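# Losing Gas

2024-03-02

By Natália Bednárik

A bottle of soda starts going flat on the day it is filled. The cap can be perfect and the seal unbroken, and the carbon dioxide still leaves. Most of it goes straight through the wall.

Carbonation is measured in volumes. One volume means that the gas dissolved in a liter of drink would, at standard temperature and pressure, fill another liter of space. Colas are commonly filled at between three and a half and four volumes. Lightly sparkling mineral waters may carry half that. At room temperature, four volumes puts a pressure inside the bottle well above that of a car tire, which a drinker meets only as a hard feel under the thumb and a hiss at the twist.

Glass holds this gas almost indefinitely. Polyethylene terephthalate, or PET, does not. It is light, clear, cheap, and hard to break, and it lets carbon dioxide pass at a rate that is slow enough to be commercially acceptable. Bottlers generally treat a drink as past its useful life when it has lost between a tenth and a fifth of its starting gas. Where in that range the line is drawn depends on the product. A cola drinker will tolerate more loss than a tonic drinker.

At the Brabec laboratory outside Fisbridge, the line is drawn at fifteen percent. Brabec tests packaging under contract for regional bottlers and closure makers. Its current long-term program, run for the mineral water company Ellero and the bottler Grovden, began in January and covers 611 containers: 300 in a small single-serve format, 300 in a large family format, and a set of glass bottles to act as a control. They are distributed over six climate chambers, each held at one temperature and one humidity.

"The method is old," said Štefánia Kollár, who designed the program. "You can pierce the cap, read the pressure and the temperature, and look up the volumes. The trouble is that you have then destroyed the bottle, so each reading is from a different one. We do some of that. For the rest we use infrared through the headspace and leave the bottle alone."

## Where it goes

Three mechanisms account for nearly all of the loss, and they work on different schedules.

The first is expansion. PET under pressure creeps. In the days after filling, the bottle grows slightly in diameter and slightly in height, and the headspace grows with it. Gas comes out of the drink to fill the new room. No carbon dioxide has left the package at this point, but less of it is in the liquid, and the drinker cannot tell the difference. Expansion is fast at first and then levels off.

The second is sorption. The plastic itself takes up carbon dioxide until it reaches equilibrium with the contents. The quantity is small but measurable, and it too is mostly finished early.

The third is permeation, and it never finishes. Gas molecules dissolve into the inner surface of the wall, diffuse through the polymer, and evaporate from the outer surface. The rate depends on the area of the wall, its thickness, the degree to which the polymer chains were stretched and aligned when the bottle was blown, and the temperature. A well-oriented sidewall is a much better barrier than the neck or the center of the base, where the material is thick but mostly unstretched.

A fourth path, leakage around the closure, is small when the cap is correctly applied. When it is not, the other three stop mattering. 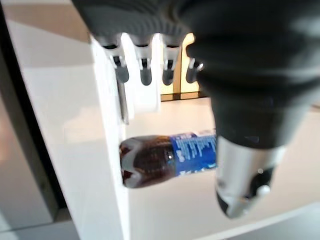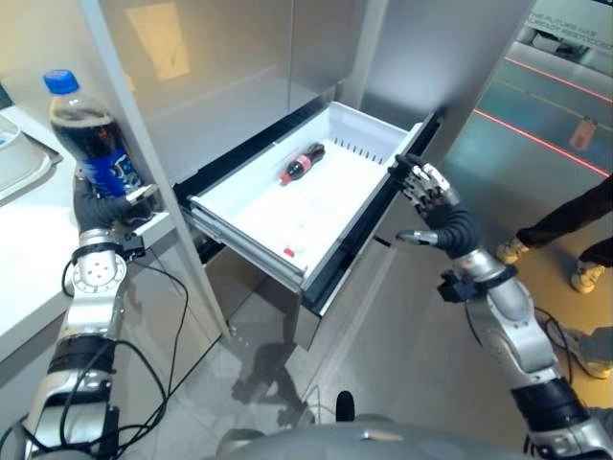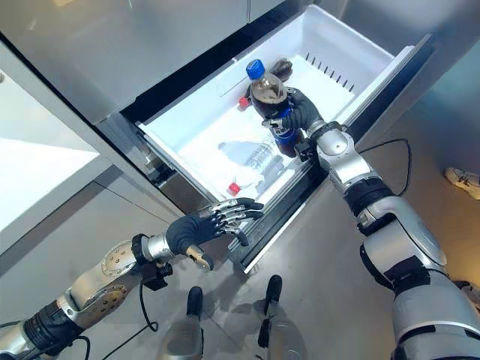 Geometry decides more of the outcome than any other single factor. Surface area grows with the square of a bottle's dimensions and volume with the cube, so a small bottle has more wall for every ounce of drink than a large one of similar shape. Put a large soda bottle with a blue cap next to a small Coca-Cola with a red one, as in the second photograph, and the two are on different clocks: if the walls are of equal thickness and quality, the smaller one loses the larger share of its gas each week. Laying a sealed bottle on its side, incidentally, has very little effect on this. The pressure is the same in every direction and the wall area is unchanged. Liquid against the closure liner in place of gas makes a difference that Brabec has been unable to separate from the scatter in its readings.

Bottlers know the geometry problem well. It explains why single-serve formats tend to carry shorter date codes than family formats filled on the same line with the same syrup. It also explains why the smallest bottles use more plastic, in proportion, than their size would suggest. Part of that extra weight is there to slow the gas.

## Weight against time

Over the last several decades, the pressure on packaging engineers has run in the opposite direction. Resin is bought by weight. A gram removed from a bottle produced in the hundreds of millions is a significant amount of money, and it is also a significant amount of plastic kept out of the waste stream. Bottles have become lighter at nearly every point. Bases have been redesigned. Necks are shorter, and so are the caps that go on them.

Each reduction is paid for in barrier. Brian Mohamedi, a process engineer at Grovden, put it in terms of what can be moved around.

"If I take weight from the neck, I lose almost nothing in shelf life, but I have to buy new cappers," he said. "If I take it from the sidewall, I keep my cappers and lose days. If I take it from the base, I have to be very careful, for reasons that have nothing to do with gas."

The reasons are stress cracks. The five-lobed base used on most carbonated bottles concentrates load at the gate, the small point at the center where molten resin entered the mold. Thin that area too far, or let it contact an alkaline conveyor lubricant, and the base may crack in the warehouse.

There are ways to buy back the barrier. A very thin layer of carbon or silicon oxide can be deposited on the inner wall in a vacuum chamber. A layer of nylon can be sandwiched between two layers of PET. Additives can be blended into the resin that either slow diffusion or react with gas as it passes. All of them work. All of them add cost, and several complicate recycling, since a recycler wants a single polymer with nothing in it. Nylon in particular tends to yellow when it is remelted with PET.

Recycled resin brings its own variables. Its chains are usually somewhat shorter after repeated processing, and its behavior in the blow mold shifts from batch to batch. Kvido Gajdoš runs the preform line at Grovden and keeps a separate oven profile for every resin supplier. A preform that is heated unevenly will stretch unevenly, and the result is a bottle with one thin side.

"You can't see it," Gajdoš said. "You cut it in strips and put a gauge on it. Sometimes the thin side is thin by a third. The bottle passes the burst test, it passes the drop test, and it goes flat early."

## The cap

Closures have had less public attention than bottles, and for most of the plastic era they have deserved less. A modern one-piece cap seals in two or three places at once, usually with a plug that presses against the inside of the neck and a lip that presses on the top. It has to hold against full pressure in a hot truck and still open under an ordinary grip.

Those two requirements conflict. Removal torque that is comfortable for a healthy adult may be impossible for someone with arthritis, and removal torque that suits everyone leaves too little margin in the truck. Caps contain a slip agent, commonly a fatty amide, that migrates to the surface of the plastic and lubricates it. Too little and the cap binds. Too much and it can back off under pressure.

The thread has vertical slots cut through it for a related reason. They let gas escape while the cap is still engaged. Without them, a cap unscrewed from a warm, shaken bottle could leave the neck at a dangerous speed, and in the early years of aluminum roll-on closures this did cause eye injuries.

Igor Kováčik tests closures at Brabec. A large part of his work consists of applying caps at a known torque, waiting, and removing them at a measured one. Torque falls in the first day as the plastic relaxes, then stays nearly constant for months. He regards a cap that reads low on the first morning as suspect and sets it aside with its bottle.

Once a consumer has opened the package, the closure becomes the whole question. Resealing works well mechanically. The seal surfaces are undamaged and a firm turn restores most of the original contact. The loss comes from the headspace. Each time the bottle is opened, the gas above the liquid is vented, and when the cap goes back on, carbon dioxide leaves the drink until the pressure is balanced again. In a nearly full bottle this costs little. In a bottle three-quarters empty, it costs a great deal, however tightly the cap is turned.

Squeezing the bottle before closing it, a common household practice, does not help. The squeezed wall springs outward as the pressure recovers, and the drink has to supply the gas to fill the same space. Small hand pumps sold to pressurize the headspace with air do not help either. Carbon dioxide comes out of solution in response to the partial pressure of carbon dioxide above it, and air contains almost none.

## Cold

Temperature enters twice. Carbon dioxide is much more soluble in cold water than in warm, so a chilled bottle has a lower internal pressure and less force driving gas into the wall. Diffusion through the polymer also slows as it cools. The two effects multiply. In the Brabec chambers, bottles held at refrigerator temperature are losing gas at a small fraction of the rate of those in the hottest chamber, and Kollár does not expect the cold set to reach the fifteen percent line before the program's funding ends.

The hot set is another matter. The small bottles there have already been through their expansion phase and are on the steady part of the curve. Kollár plots them separately from the rest, on a sheet with a compressed scale.

Ellero's interest is in the middle chambers, which stand in for a supermarket stockroom. Its water is filled at low carbonation, and a loss that would pass unnoticed in cola changes the character of the product. The company is considering a lighter bottle with a coated interior. Grovden, which would do the filling, would prefer to keep the present preform and shorten the date code. The stockroom data will be shared with both when the next set of bottles comes out for destructive testing, and the glass controls will be opened at the same time.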